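Hand grippers at work: what happens to the cleaning crew's jobs, and how do I plan shifts?
Posted in: Work and Workplace > Automation
3,157 views

I supervise housekeeping for Ashworth, a company that runs furnished short-stay apartments. We have 86 people on the cleaning side. In October management signed up for a program with a supplier called Volwood. The plan is to have robots take over part of the bathroom work, starting with clearing and resetting the sink area, and before that happens people have to record the work with a gripper in each hand. Some of my crew have been moved off their normal rounds to do this.

The job they are recording is the ordinary one. Pick up what is on the counter and in the basin, put things where they belong, get to a bare sink, then set it up again for the next guest. They do it over and over with the items in different spots.
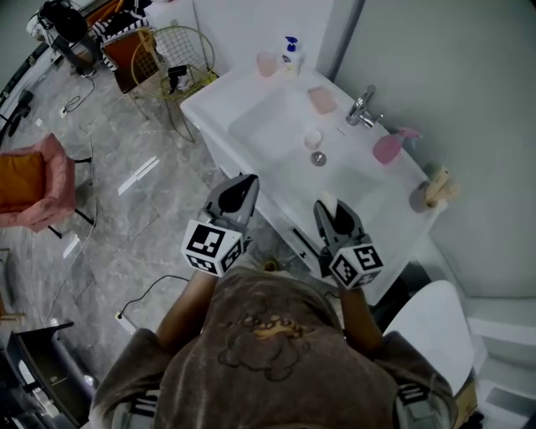
My problem is mostly with the paperwork and the people. A normal round is measured in rooms. This work is measured in accepted recordings, and the target we were given is 843 for the first stage. If one is rejected it does not count, and the person who made it often doesn't hear why until the next morning. Two of my best cleaners have asked to go back to rounds. One who used to be average on rounds is now the one everybody asks for help.

What I would like to know from anyone who has been through this:

How did you set a fair day's work when the old measure no longer applied?
What did you tell people about their jobs afterward?
Did the pay grade change? Ours has not, and I am being asked about it every day.

I have read what the supplier sent and it says nothing on any of the three.

Thanks for any help.

3 replies, sorted by oldest

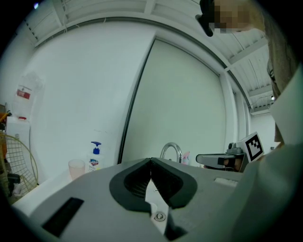 Oduor Mwakalinga

I was a shift lead at a hotel laundry and then in rooms when we did the same kind of program, so I will go through your points in order.

Fair day's work. We made the mistake of keeping a daily number per person. People rushed, the rejects went up, and then they rushed more to make up the rejects. After the first month we changed to hours. A person was scheduled for two hours with the grippers, then went to other work, then two more hours if they wanted them. The total was tracked for the team only. Our target was 2,000 and we reached it later than the plan said, but we lost fewer people.

The two hours matters. Holding a gripper in each hand over a sink is different from cleaning a sink. You can't feel what you are picking up the way you can with your fingers, small things like soap are slow, and your arms are out in front of you the whole time. We had sore wrists by the second week. Write down every complaint with the date, even the small ones. Put the sink items within easy reach unless the instructions say otherwise, and don't let anyone skip a break to finish a set.

Rejects. Ask for the reason on the same shift. We got the supplier to agree to a one-line reason for each, and most of ours came down to starting before the items were set out properly. That is fixed in five minutes if you hear it that day.

Jobs afterward. Tell them only what you have in writing. I told my crew that nobody would lose hours, because a manager had said so in the hallway, and by spring that was no longer the case. Nobody was let go, but three people went from full time to part time and they remembered who had told them. Get a letter that covers hours, with an end date on it, and read it out to everybody together.

Pay. Ours went up one grade for the people recording, but only after we asked. We listed the tasks that were not in the housekeeping job description (setting up, checking the equipment, keeping the log) and sent the list to HR. It took six weeks and it was not backdated.

Umevum

check your contract. if it says "other duties as required" they can put you on this and not pay extra. thats how it went where I work. also the robots are slow so I would not worry yet

Faith Were

I agree with Oduor on the hours. I can add something on training and on the records.

I do the recording work myself, after nine years on rounds. Your average cleaner who is now good at it is normal. Fast cleaners use both hands at once and wipe while they are moving the next thing. With the grippers you have to do one thing, let go fully, then do the next, and that is annoying for a fast person. Give your two good ones the choice of going back. One of ours went back and later asked to set out the counters for the others, which suited her fine.

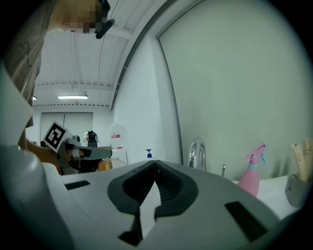
At the sink with both grippers. Pump bottle, faucet and pink spray bottle on the counter.

For the records, I keep the instruction sheets, the supplier's notes and our reject reasons in Zotero. It is meant for articles but it takes any file, and I can search it when somebody says a rule was changed. Before that the sheets were in a binder and we had two versions of the same page, so half the team was putting the bottles back in the wrong order.

On what to tell people, ask management who will look after the rooms when a robot stops in the middle of one. At our place nobody had put that in the schedule. It now falls to whoever is on the floor, and it comes out of their round. If you can get it written in as its own job before the robots arrive, do that, and put your own people's names down for it first.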